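Novano presenta un método para que los robots de dos brazos planifiquen la manipulación y el paso por puertas como una sola tarea

Julio – El equipo de investigación de Novano ha presentado los primeros resultados de Moselel, un método de planificación para robots domésticos de dos brazos desarrollado junto con el laboratorio Sarwood. El trabajo se ha realizado íntegramente en simulación.

Los sistemas habituales tratan por separado el desplazamiento y el uso de los brazos: el robot llega a un punto, se detiene y empieza a manipular. Moselel calcula ambas cosas a la vez. Cada brazo recibe su propio objetivo y el planificador comprueba de forma continua que el torso, los codos y las pinzas no invadan el espacio de puertas, paredes y muebles.

Las pruebas se llevaron a cabo en 8 viviendas virtuales con pasillos estrechos, puertas abiertas en distintos ángulos y mesas con objetos de uso diario. En cada vivienda se compararon 2 configuraciones: el planificador por etapas que Novano empleaba hasta ahora y el nuevo método, con el mismo modelo de robot y los mismos objetos.

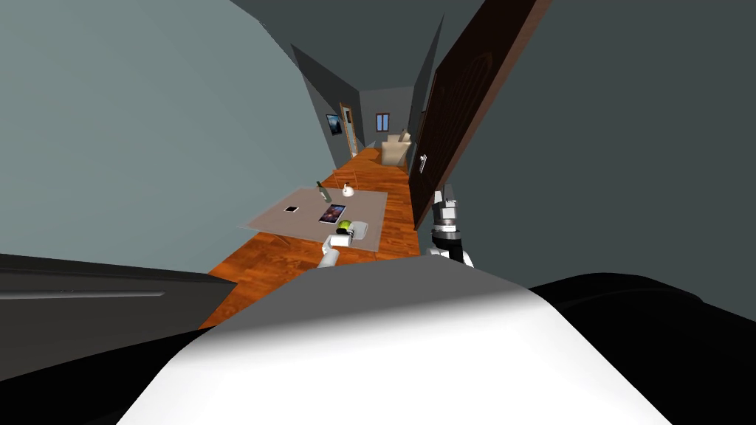

Entorno simulado visto desde el robot, con una pinza junto al borde de la mesa y la otra al lado de la puerta abierta. Imagen: Novano.

Según los resultados, el nuevo planificador redujo las paradas intermedias y los contactos no deseados con los marcos de las puertas. La mejora fue menor en las mesas con muchos objetos pequeños próximos entre sí, donde el cálculo de la trayectoria sigue siendo lento. El equipo trabaja en una versión que reutiliza trayectorias anteriores para acortar ese tiempo.

Los entornos se generaron con Bakhtiari, la herramienta interna de Novano para crear interiores, que permite cambiar la posición de los muebles y la apertura de las puertas entre un ensayo y otro.

La siguiente fase prevé trasladar el método a un robot físico – primero en un pasillo de pruebas y después en una vivienda amueblada. Novano publicará el informe técnico y las 8 viviendas virtuales en su página web, en la sección de investigación.

Contacto para medios: departamento de comunicación de Novano.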